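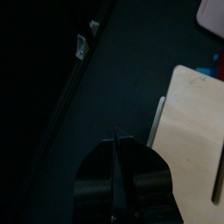 Projects > Bench Notes > Grippers > Photos

Print this page | E-mail this page

Gripper tryouts, the photo page

I've been swapping grippers on the small arm for 14 evenings now, and people keep asking which one I like. I don't have a short answer! The two I keep going back to are the Moris and the Kuvance, both run from the same Flarcombe controller so I'm not comparing two sets of settings by accident.

Wrist camera, black gripper, looking down past the finger plate at the navy tabletop. The plate comes to a slight point at the top, and I like having that in view – it gives me something to line up on when I'm jogging by hand.

The plywood on the right is one of my boards, the one with the long slot in it. There's a faint pencil scribble up near the top too (mine, and no, I can't read it either). The black rail with the two silver brackets is over on the left, so I get an edge on both sides to check the camera angle against.

Scores so far: 494 picks with the Moris and 1,778 with the Kuvance, which is a bit unfair to the Moris, I know. Femi Ibrahim wants me to even them up before I say anything about wear, and he's probably right. The Idahosa camera mount is staying on for both – I've had it loosen on me twice, but the view is so much better than the old one.

More in October, once I've tried the softer pads.

Last updated: July 8, 2022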